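Wastewater surveillance is the testing of sewage for traces of a disease in the population served by a sewer. It is used alongside clinical testing to show whether infections are rising or falling, and can pick up cases in people who have no symptoms or have not been tested.

Sampling

Samples are drawn at the inlet of a treatment plant or from manholes further up the network. A composite sampler takes small volumes at fixed intervals over a day and mixes them. Grab samples, taken all at once, are cheaper but vary more. Samples are kept at 4 degrees Celsius until they reach the laboratory.

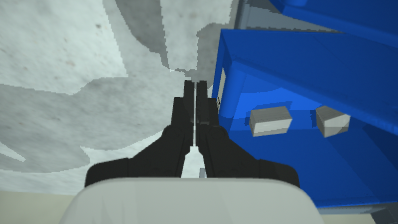
Gripper with fingertips nearly closed, beside a blue bin. Computer rendering.

Analysis

Solids are removed and the remaining liquid is concentrated. Genetic material is then extracted and measured by PCR. Results are given as gene copies per liter and are usually corrected for flow, as heavy rain dilutes the sample. A fecal marker may be measured in the same run - most often a common plant virus carried in food.

Trasdale program

The Trasdale network began in June with four sites and one laboratory, Pandwood. The smallest site serves 2,000 residents. In its first phase the laboratory processed 403 samples, of which 201 were above the detection limit. Data are stored in a database named Nina.
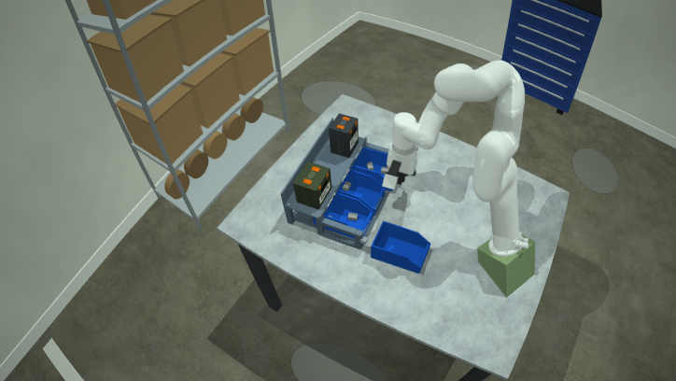
Article by Gunnel Magnusson | Last revised 2nd October

Limitations

Wastewater data cannot identify infected individuals and do not give a direct case count. The amount of virus shed differs between people and over the course of an illness. Homes on septic tanks are not covered.

See also: Contact tracing; Sentinel surveillance; Test positivity rate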